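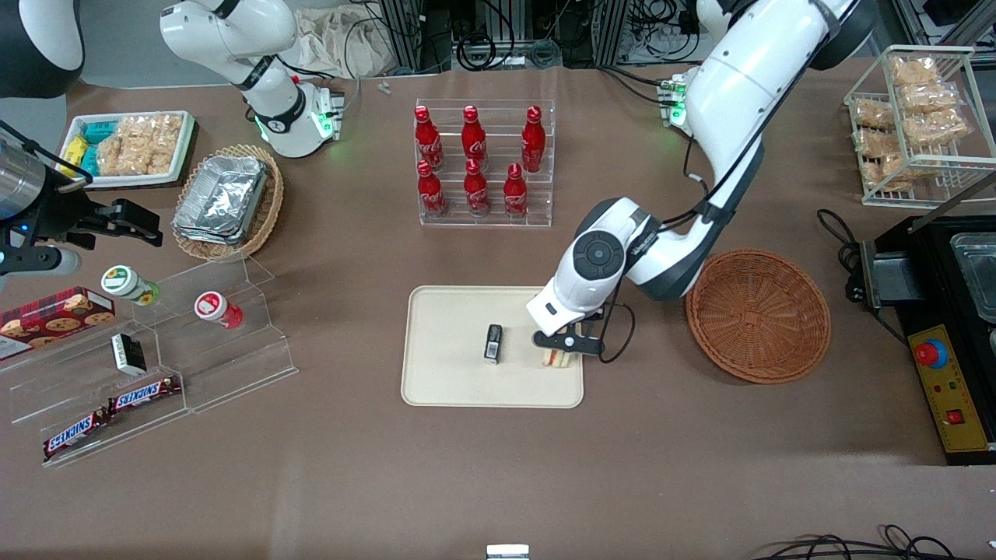 Quyên Huỳnh wrote that the label printer had dropped the allergen line again, on the egg sandwiches only, and asked whether the ticket could be reopened. Reopened Jul 28, 2020, priority raised from low to normal.

Summary
Shelf labels for chilled items printed from the Allinby back office come out with the allergen line missing. Name, price and use-by are correct. Fault is intermittent as seen from the counter. Printer is the Sustska desktop unit in the preparation room, connected by network cable. Print resolution set to 300 dpi.

Previous history
Same symptom reported in February. Closed at the time after the printer was restarted and three test labels came out complete. No cause was recorded. In hindsight it should not have been closed on that evidence.

Step 1 – printer
Self-test page printed from the front button. All dots present, no gaps across the width. Head cleaned anyway. Label sensor recalibrated. Reprinted the egg sandwich label: allergen line still missing. Reprinted the cheese roll label: line present. Printer hardware ruled out.

Step 2 – driver
Driver removed and reinstalled from the copy on the shared drive. Paper size checked against the roll. No change. Sent the same job to the spare printer in the office. Same result, so the fault is in the job before it reaches either printer.

Step 3 – data
Opened the item record for the egg sandwich in Allinby. Allergen field is filled in and reads correctly on screen. Exported the item list to a text file and looked at the same record there. The allergen text is present in the export, 41 characters long. The cheese roll record has 22.

Step 4 – template
The template in use is called Mandidau, last edited by the previous supplier. The allergen text box is set to a fixed height of one line with "hide if overflow" ticked. The box takes 39 characters at the current font size. Anything longer is hidden altogether, with no warning in the preview or the print log.

That accounts for the intermittent pattern. Items with short allergen text print normally. Items with long text lose the whole line, every time. The February test labels were all short items.

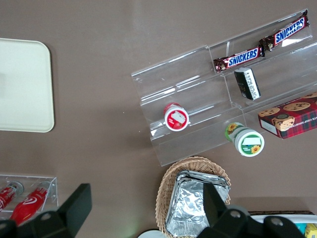 Step 5 – change made
Copied the template and saved it under a new name, Mandidau 2, leaving the original untouched. In the copy:
Allergen box height changed from fixed to two lines.
"Hide if overflow" unticked.
"Shrink to fit" left off. It makes the text too small to read on the narrow roll.
Price box moved down to make room.

Printed the nine longest records from the export. All nine came out with the allergen text complete, wrapped on to the second line where needed. Use-by date still clear of the label edge.

Comment from Khương site
We use the same template here and have checked our own stock. Two items affected. Can the new one be sent over, or do we edit ours by hand?

Reply
Please do not edit by hand. The template will be pushed from the back office overnight. Until it arrives, write the allergen text on the two affected labels and have a second person check it against the item record. After the push, close Allinby fully and open it again, as it keeps the old template in memory until restarted.

Outstanding
Old template to be withdrawn once both sites confirm.
Supplier asked whether hidden fields can be written to the print log. No answer yet.
Item entry screen accepts 120 characters in the allergen field. Two lines will not hold that. Limit to be lowered or a third line added – decision needed before new items are entered.

Status: workaround in place, ticket stays open.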